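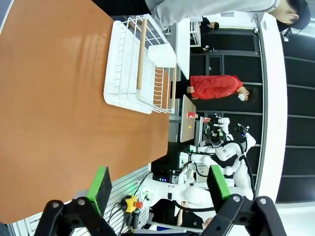

Home Practices, Unit 2: Drying the Dishes
Notes by Caradog Ruddock

Most household guides tell you to air-dry everything in a rack. Fine, but ask what they mean by "dry." The Jendale pamphlet in your reader claims a rack saves 300 hours over a lifetime and never shows the sum. I have my doubts.

Points to argue over:

A deep tray catches drips. It also holds them — and who empties it?

Wire dividers suit plates. Bowls lean, and mugs go wherever they fit.

A folded cloth or a sponge kept on the rack takes up drying space. Guides call this "handy."

A rack on a table is still a rack on a table. "Portable" tends to mean it has no proper place.

For next time, read the Cadwaladr chapter and mark every claim that comes without a test. Then time one load at home, towel against rack, and bring your figures even if they are dull. Some 2 pages will do.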